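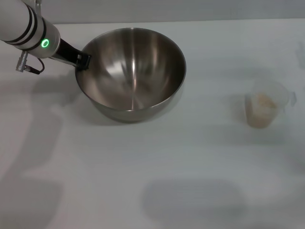

Risbridge Recipe Notes, data card

Risbridge is a collection of home baking recipes in plain text. It has 3,869 recipes, written by the members of the Vivomby baking forum and shared with their permission. I prepared it for people who study how recipes are written.

Contents
recipes.csv: title, yield, ingredients, steps
units.csv: 84 spellings of kitchen measures, with the short form for each
notes.txt: remarks of the members, not corrected

Of the recipes, 2,178 give weights in grams. The others use cups and spoons, and I did not convert them. A cup of flour is different from one kitchen to another, so please be careful if you convert by yourself.

Known problems
Oven temperatures are sometimes without C or F. In nine recipes the steps are in the wrong order, and they are marked "order" in the last column. Sourdough is present too much, compared with cakes.

Changes
May: removed double entries from the Daltlow section. Fixed the word "tablespoon" in units.csv.

License
Free for study and teaching. For printed books, please ask on the forum first.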